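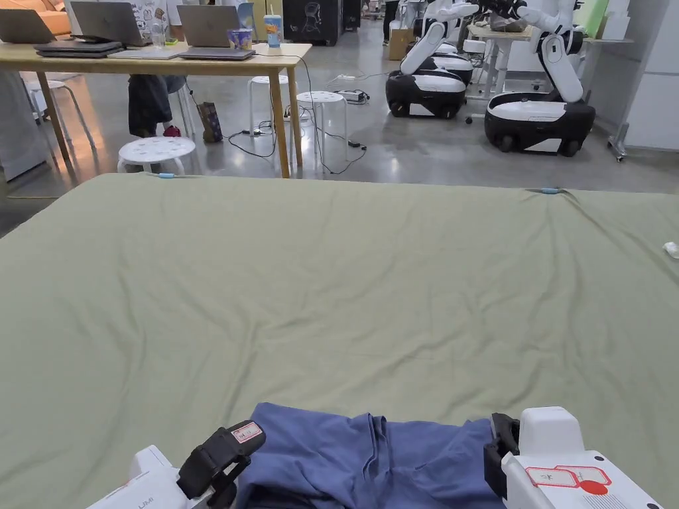

Keeping Bed Linen in Place and in Good Condition
Household Guidance, Gadthorpe Residents' Service

Residents of furnished apartments are responsible for the day-to-day care of sheets, covers and pillowcases supplied with the unit. The following guidance applies to all cotton and cotton-blend linen and may also be used for residents' own bedding.

Before the first wash

New sheets should be washed once before use, separately from other items. Remove all tags and pins. Check the care label for the highest permitted temperature and do not exceed it, even for white linen. Colored sheets should be washed with similar shades for the first 4 washes.

Washing

Fill the drum no more than two-thirds full. Sheets that are packed tightly do not rinse well and come out with hard creases that are difficult to remove later. Button or zip duvet covers closed before loading so that smaller items do not collect inside them. Use the dose of detergent given on the package for the local water hardness. Fabric softener is not recommended for towels or for flannel sheets.

Stains should be treated while fresh. Use cold water for blood, milk and egg. For body oils and cosmetics, work a small amount of dish soap into the mark, leave it for 9 minutes and rinse before washing as usual. Bleach may be used only where the label allows it.

Drying

Shake each sheet out as it leaves the machine. When line drying, fold the sheet over the line by a hand's width and peg it at the hems. When tumble drying, stop the cycle once or twice to untangle the load. Remove linen while it is very slightly damp if it is to be ironed.

Preventing a sheet from slipping

A flat sheet on a smooth mattress will move during the night unless it is anchored. Tuck the foot end first, then the sides, and finish with a folded corner. Where the sheet is too short to tuck, or where the mattress rests on a low platform, clips along the edge are an acceptable alternative. Choose clips with rounded jaws and check them for rough spots, which may snag the weave. Remove all clips before washing.
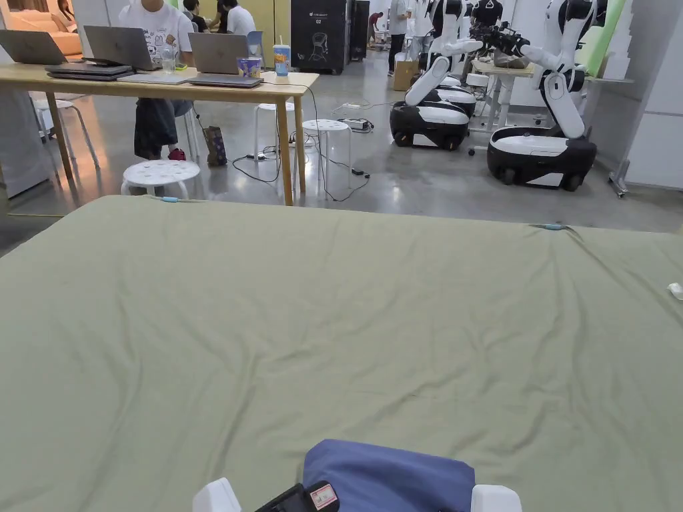
Light-blue clips at the far edge of a sage-green sheet.

Clips should be moved a little each time the bed is made so that the same threads are not always under strain. Elastic straps that run under the mattress are also suitable, but should be replaced when they no longer spring back.

Folding and storage

Linen must be fully dry before it is put away. Fold flat sheets lengthwise twice and then into thirds. Store each set inside one of its own pillowcases and mark the shelf with the bed size. Closets on outside walls should be left open for an hour every Friday during the heating season. Cedar blocks may be used but should not touch the fabric.

Replacement

Thin patches, split hems and permanent stains should be reported to the linen desk. Sheets with small tears can often be mended, and residents are asked not to discard them. Worn items are exchanged each March. Requests received after that month are handled as stock permits.

Questions about laundry room access should be directed to Pierina Farina. Questions about linen exchange should be directed to Kornél Erdős, Linen Desk, ground floor, extension 500.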